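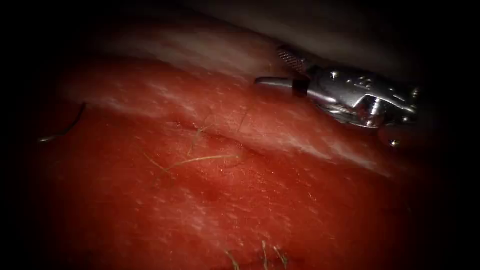
Filed under: Practice Room > Suturing Basics

Passing the needle between two instruments

I wrote these notes for learners who can already place one simple stitch and now want to move the needle without losing it. At Dillen we do this exercise before any knots.

1. Look at the tissue first. Find the border between the paler band and the red part, and decide where your stitch will go in and where it will come out.

2. Bring both tips to the middle of the view. Keep them a little above the surface and do not press.

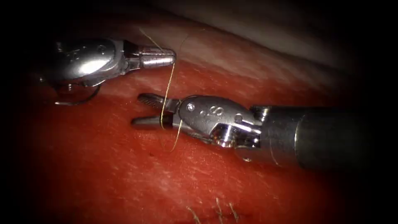
Both instruments over the red tissue, with the curved needle under the left one.

3. Hold the needle on its body, never at the point. If the angle is wrong, put it down on the tissue and take it again. This is slower, but turning it in the air is how most needles get dropped.

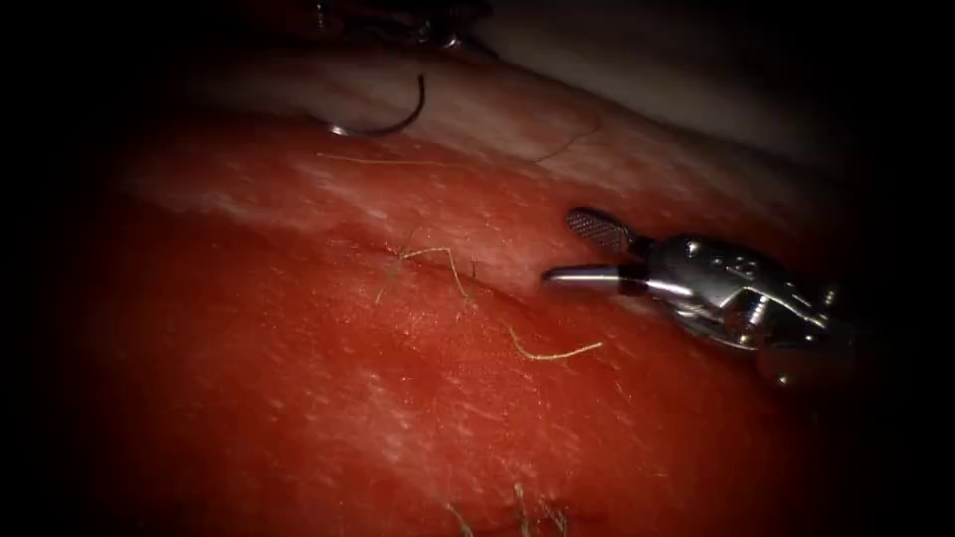
4. Check the thread before every pass. A pale strand is difficult to see on pale tissue, so follow it with your eyes from the needle to the end.

5. Close the second jaws fully, wait one breath, and only then open the first. If you open both together, you must begin again. 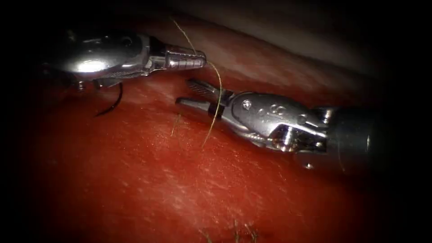

Repeat the pass until your hands become quiet. In my first August I wrote down 134 passes, and the last 43 were much calmer. Stop when you are tired.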